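The Ferry to Grakia

Tiruwork Feyisa had the whole top floor of the boarding house in Skundthorpe to herself, and she loved it wildly, right down to the kettle that screamed like a gull. Sixteen steps up, one bed, one desk, and a map of the river pinned above the desk with Grakia circled in red. She had drawn that circle when she was a girl. Tomorrow she would be on the boat!

She packed, unpacked, and packed again. Her grandmother's letters went in first, tied with kitchen string, then the good boots, then a jar of plum jam for a man named Hou she had never met. He ran the landing at Grakia and had written back to her in huge, happy capitals. COME IN SEPTEMBER, he wrote. THE HERONS WILL BE HERE AND SO WILL I.

By the time the bag finally closed she was too excited to sit, so she went and stood by the window and said the names of the stops out loud, all the way up to Wornilport and back down again.

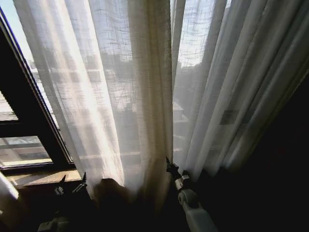

Daylight through the curtains, with the building across the street behind them.

Somebody knocked. It was the landlady, holding a paper sack of rolls still warm from the oven.

"You'll want these," she said. "The boat's slow. My sister took three days, and two of those were fog."

"I hope it's fog the whole way," said Tiruwork, and she meant it – she wanted the bells, the damp coat, the shapes coming up out of nothing.

The landlady laughed and sat down on the bed. "Then read me one of those letters before you go."

So Tiruwork untied the string, picked the one with the most ink blots, and began.

Contact the editors | © River Stories | Back to top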